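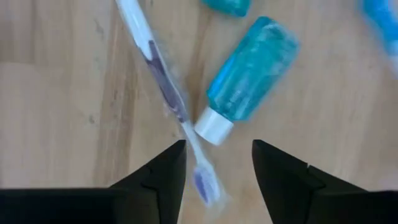 Toothbrushes and travel bottles: what goes in the guest bags this June

Rinda House will put together its summer guest bags on Tuesday, starting at 2 in the afternoon, in the long room next to the laundry. The bags go to families who stay with us while a relative is in the hospital. Many of them arrive with a phone, a charger and whatever they were wearing when the call came, so a toothbrush is often the first thing they ask for at the desk.

The goal for this round is 200 bags. That should carry us through the end of summer if bookings stay where they are. Last summer we ran out early and the front desk was handing out toothbrushes from an open carton, with toothpaste from a shared drawer. It worked, but guests arriving late at night had to wait while someone looked for the key to the supply closet.

Each bag gets an adult toothbrush, a small toothpaste, a travel bottle of mouthwash, a comb, a bar of soap and a card with the desk number and breakfast hours. Bags for families with children get a child's toothbrush as well, and the mouthwash comes out. Child bags have a green tag. Please don't use green tags for anything else, even if the white ones run short.

Toothbrushes

The adult brushes come from Piątek, the same supplier as last year. They are medium soft, with a full-size handle. We looked at the short folding kind, which take up less room, but guests who tried them in the spring said the heads came loose from the case and the handles were hard to hold. A number of our guests are older and have trouble with a thin grip. The full-size brush with a rubber grip got the fewest complaints, so we are staying with it.

Handle colors vary from carton to carton. We don't sort by color for single guests. For rooms with more than one person, please put in brushes that can be told apart. Two people sharing a bathroom sink with matching blue brushes will mix them up by the second morning, and then both brushes get thrown away and both people come down to the desk. Different colored grips solve this. If a carton is all one color, set aside a handful and trade with another carton before you start filling.

Brushes stay in their plastic until a guest opens them. If the wrap is torn or the seal has lifted, the brush goes in the cleaning bin. The housekeeping staff use those for grout and faucet bases, so they don't go to waste, but they can't go in a bag. When a wrap looks doubtful, treat it as open.
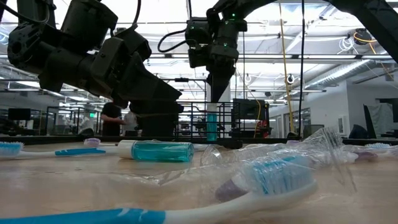

Toothbrushes, clear plastic packaging and a small bottle on the tabletop.

Bottles

The mouthwash is a Curnadix travel size, alcohol free. Tighten every cap before the bottle goes in. Press the bottle gently with the cap facing down over a paper towel, and if anything shows on the towel, put that bottle aside. We had leaks in the winter bags, mostly in bags that had been stacked on their sides, and the soap and cards in them had to be thrown out. This time each bottle goes in its own small zip bag, and the filled guest bags stand upright in the crates.

Do not lay the crates down to fit more on the cart. The cart holds one layer. It takes a few more trips to the closet that way, and the elevator is slow in the afternoon, so bring the crates down as they fill up and don't save them all for the end.

Yi-an Yeon has drawn up a new order for filling. Flat things go in first: card, comb, soap. The bottle goes in next, against the side seam, and the toothbrush last, head up, so the guest can see at a glance that there is one. In the old bags the brush went in first and ended up under everything, and several guests came to ask for one that they already had. Toothpaste fits beside the brush.

Packaging and trash

Unpacking makes a lot of clear plastic. It slides around on the table, loose brushes disappear under it, and now and then a good brush goes out with the trash. Clear the plastic away as you open things. There will be a bag clipped to each end of the table for it. Before a bag of plastic is tied off, feel through it for anything hard.

The hard clear trays can go in recycling. The thin film can't, at least not with our hauler, and it goes in the regular trash. Cardboard should be flattened and left by the back door. Biltel picks up cardboard early in the morning and will not take boxes that still have their shape.

Standing brushes on display

We have had requests to keep a few toothbrushes standing at the front desk so guests can see that they are available and don't have to ask. Some people feel awkward about asking for one at midnight. Đạt Hứa, who covers the night desk, has tried this with a pencil cup of wrapped brushes next to the sign-in book, and says guests pick them up without a word. We will keep doing it. Any cup or open basket will do as long as it doesn't tip when a brush is pulled out. Put in children's brushes too. Refill it at the start of each shift, from the desk drawer and not from the finished bags.

What we still need

Zip bags in the small size are the one thing we are short of. Combs are fine. Soap is fine through the fall. We have more toothpaste than we need and will send a carton across to the clinic. If you buy zip bags for us, keep the receipt and leave it in the gray tray in the office with your name on it.

The house gave out 2,000 toothbrushes last year, counting the bags, the desk and the ones housekeeping leaves in rooms on request. That was more than we had budgeted for, and the order this year has been raised to match. Please keep writing them on the supply sheet when you take them from the closet. The sheet is how we know what to order, and last fall it was blank for most of a month.
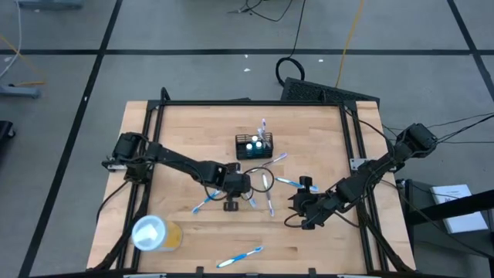

Can I donate toothbrushes I have at home?

If they are new and still sealed, we would be glad to have them, in any color and with either soft or medium bristles. Hard bristles we can't use. Electric brush heads only help us if they come with the handle, and then they are given out at the desk and don't go in a bag. Samples from a dentist's office are fine. Leave everything in the bin inside the front entrance at any hour, and put loose brushes in a bag so they don't fall through the slats.

The table has to be clear again by the evening, when the room is used for dinner. If the bags aren't finished, the crates will be moved to the office and we'll pick up the rest the following afternoon. Come for as long as you can. Enter through the side door and sign in at the desk on your way past.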